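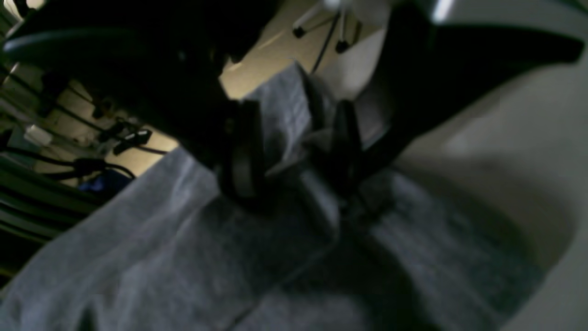 Gray cloth with a soft, fuzzy surface

Washing and storing donated cotton T-shirts
Posted by Derville Clothing Room, 24 June 2023

Our clothing room expects to receive 300 cotton T-shirts in July. They will be washed before distribution and then held on open shelving. We request guidance on water temperature, drying and folding. The shirts are mostly gray and come in several sizes.
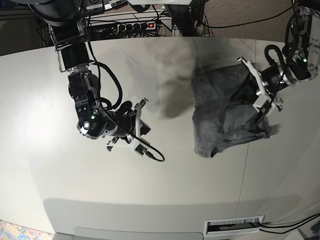 The shelves are 26 inches deep, and the room has no dehumidifier. Replies from organizations that handle similar quantities would be appreciated.

De Smet Laundry Office

Cold water is suitable for most cotton shirts. Wash dark and light colors separately, and do not fill the drum past two-thirds. Dry on low heat and remove the shirts promptly. Any shirt that is still damp at the seams should be hung overnight before it goes on a shelf.

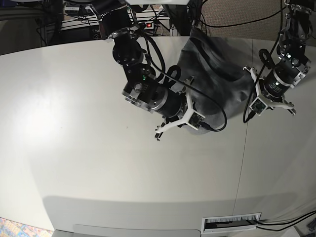
Should new shirts be washed before they are given out?
We recommend one wash. It removes finishing residue from the fabric and takes up most of the shrinkage before a size is recorded.

Grultis Members' Desk

We just use warm water for everything. No complaints so far.

Dramo Textile Store

Our store holds roughly 600 garments at a time. Each shirt is laid face down, the sleeves are turned in, and the body is folded in thirds lengthwise and then in half.
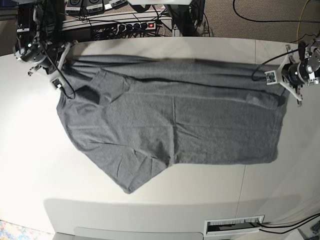

Stacks should be kept low enough that a shirt can be drawn out without disturbing the others. Size labels belong on the shelf edge. Leave a gap of 2 inches between the stacks and the wall, particularly if it is an outside wall. Cedar blocks may be used, but they should not touch the fabric directly.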